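Grasp width estimation

Grasp width estimation is the part of a robot's software that works out how far apart the fingers of a gripper are, and how far apart they ought to be, at each moment of a pick. I've been editing this corner of the wiki for a while (mostly the gripper pages, plus whatever breaks on the calibration page), so this entry leans on the setups I know, Palma and Hemamis, and it's written the way I'd explain it to someone who just joined our group chat. If you use something else, please add a section! The basics carry over pretty well.

Why width gets its own page

For a long time people treated the gripper as a switch. Open, closed, done. That's fine for blocks and soup cans, and plenty of older planning code still works that way. The trouble starts when you want to pick up one thing sitting right beside another thing, and a wide-open hand would knock the neighbor over or land on the wall of a container. At that point the opening is just one more number the controller has to choose, along with the position and the tilt of the wrist, and it has to choose it many times a second.

There are two numbers here and they get mixed up all the time. The measured width is what the fingers are doing right now. The commanded width is what you asked for. When the fingers are moving through open air the two track each other nicely. Once they squeeze something, the command keeps going down and the measurement stops, and that gap is about the cheapest touch signal you'll ever get.

Where the number comes from

On a powered gripper you read it off the motor encoder. On a hand-held one, where a person does the squeezing, you usually get it from the wrist camera by finding the fingers in the picture and measuring between them. Palma does it this way. Its tracker looks for the two fingertips, fits a line to each, and turns the pixel gap into millimeters with a table you make during calibration.

Calibration in Palma means closing the fingers all the way, then opening them slowly to the stop, and doing the whole thing 2 times. I like to do it 8 times, and I've been teased for it, but the table comes out smoother and it's a few minutes of your life. Hemamis skips the table and learns the mapping straight from the images, and I find it harder to debug when it goes wrong (you just get a number that's off, with no clue why).

Small, thin and floppy things

Jewelry is the stuff I keep coming back to for testing, and it's rough on every part of the pipeline. Chains shine, so depth readings come back full of holes. They don't keep a shape, so a planner that wants a nice solid model has nothing to hold on to. A bracelet in a little box adds a wall to the problem, with one finger wanting to be inside and the other outside, and a braided one will happily slide along a fingertip before it lifts.

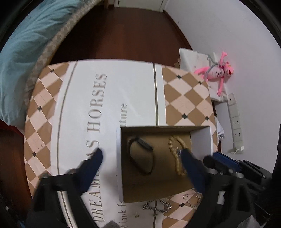

So the perception side has to give the planner more than a label and an outline. What I want from it is a guess at thickness where the fingers will meet, plus a strip of free space on each side. Palma calls those the pinch and the margins. If either margin is smaller than the finger pad, the planner should either turn the wrist or narrow the opening before it goes down, and if neither works it should give up and ask for another view. Version 9 was the first one that really gave up properly. Older ones would just go for it — I have a dented box or two to show for that.

Timing

Width and image don't arrive together. The camera frame is always a bit stale by the time the tracker has finished with it, and if you pair it with the newest wrist pose you end up teaching your policy that fingers close before they get anywhere. My own setup has a lag of 50 milliseconds and I correct for it in the loader. Please measure yours instead of copying mine! The easy way is to tap the fingers shut a few times while jerking the wrist, then slide one signal along the other until the bumps line up.

Common trouble

Dark fingers over a dark tabletop are the classic failure, and the tracker will lock on to a shadow or a table edge and report a steady width that never changes. A flat line in the width plot is the giveaway. Patterned surfaces can do it too, mostly when the pattern has long straight lines running the same way as the fingers.

Jitter near fully closed is the other one. A small filter helps, but go easy, as too much smoothing wipes out the tiny stop that tells you there's a chain between the pads.

Related tools

Trustero plots measured and commanded width on one timeline and is what I use for checking recordings. Botwood has a simulator plug-in with soft fingertips, good for trying out margins, though its chains still behave like stiff wire. The calibration page has the full Palma walkthrough, including what to do when the table won't save.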